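About Britdale Circuit School

Evening and daytime courses in basic electronics. Soldering, meters, board repair, a bit of design. Small rooms, old benches, good coffee most days.

Who we are

Started by Selorm Aidoo, who fixed amplifiers for a living and got tired of turning away people who wanted to watch. First class was in the back of the Coutinho building, one bench, two irons, one of them bad. Marijke Van Rooij came in the second winter to teach measurement and never left. She runs the day courses now. Selorm still does nights.

We are not a college. No degree, no credits. You get a signed sheet saying which units you finished and what you built. Local shops know the sheet, and a few ask for it.

What we teach

Unit one is Ohm's law and reading a schematic. Everyone takes it, even if you've been building pedals since high school. Sorry. After that you choose:

Power supplies, linear first, then switching
Small signal amps
Sensors and simple logic
Fault finding on real boards (bring your own if it's safe to open)
Printed circuit layout

Classes are 90 minutes. Half talking, half bench, though the talking tends to run over when Marijke gets onto grounding. 16 seats per class and we don't squeeze in extras, so please dont ask at the door.

You'll want your own side cutters and safety glasses. Meters and irons are here. Parts kits come from Prellari and are included in the fee for unit one only. Later units you buy your own, list goes out by email the week before.

The bench library

467 donated boards on the shelves, tagged by fault where we know the fault. Radios, chargers, thermostats, half a dishwasher controller. Students can sign one out for up to 2 weeks. Bring it back in whatever state. If you fixed it, write on the tag what was wrong and which part you swapped. If you made it worse write that too.

The tag list lives in Imitz, our own inventory program, written by Selorm over one long January. It's ugly. It works. Search by part number, not by name, the name search is still broken and it's on the list.

How to join

New groups start in March and September. Sign-up form is on the Courses page. Pay in full or split it over the term, either is fine, just tick the right box. If the group is full you go on the waiting list and we write to you when a seat opens up. Usually one does after the first session.

No math test. If you can do fractions you're OK for unit one. Layout needs a laptop, anything from the last few years, and the software is free to download.

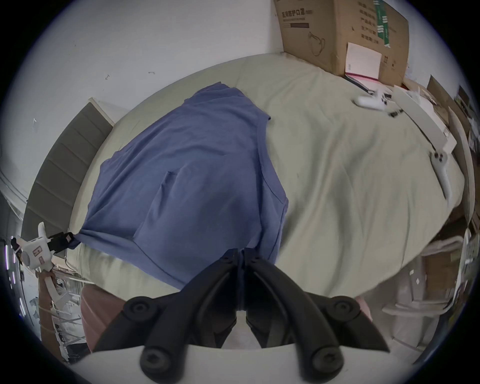

Blue sleeveless garment on a pale yellow-green sheet.

Visiting

Door is on the parking lot side, not the street side. Ring and wait, the bell is quiet. Open bench runs from 6 p.m. on teaching nights for current students. Former students welcome too if theres a free seat, check with whoever is teaching.

Donations of boards: yes please. Tube TVs and microwave ovens: no, we have no safe way to store them. Batteries out before you drop anything off.

Questions go to the office through the Contact page. Marijke answers in the mornings, Selorm answers whenever, sometimes at 2 a.m. Fee list and term dates are on the Courses page, being updated now.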